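Home Docs Data Cards Issues Changelog Search

# Plodament: bare-mattress cleanup set

Data card, revised 26th December. Maintained by Iolo Penry and Areeba Sethi.

Plodament covers the clearing of small litter from a stripped bed before fresh linen goes on. Tools and litter are kept to household items. 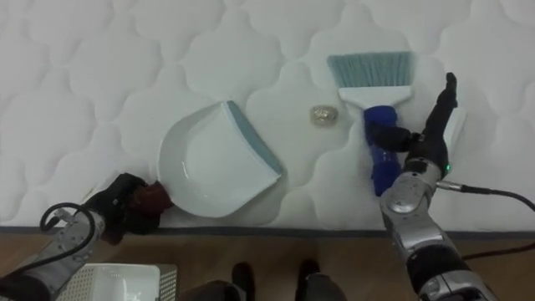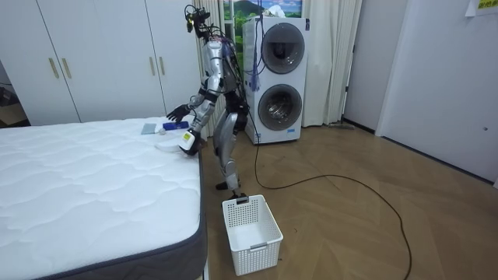 Both on the white quilted mattress, no sheet or protector fitted.

Tegwen Watkins asked on the issues page whether quilting should be a label of its own, as crumbs collect in the seams and a flat cover would give different sweeping strokes. She would also like the pan and the brush listed separately, "or you can't search for one without the other." Both changes are in this revision.

## Contents

- 14 sessions, split by room
- 9 litter types, including crumpled wrappers, paper scraps and lint
- 5 surface labels: quilted, flat, ribbed, tufted, unknown
- 3 end states: clear, partly clear, abandoned

## Label notes

`pan` is any dustpan, with or without a rubber lip. `brush` is any short-handled broom. Long brooms are out of scope.

`litter` is anything meant to be thrown away. Items meant to be kept are `stray`, whatever their size. If the annotator can't decide, use `stray` and add a comment.

A session is `clear` when no litter is left on the top face. Side panels and the floor are not checked.

## Known problems

Foil and plastic wrappers were merged under `wrapper` in the September release. Sessions from the Eynon room still use the merged label. Pale litter on pale quilting is under-annotated; Quyên Hà is rechecking it.

Sheet fitting is kept in Jumon and is not duplicated in Plodament.

Previous: Jumon Next: Telora Back to top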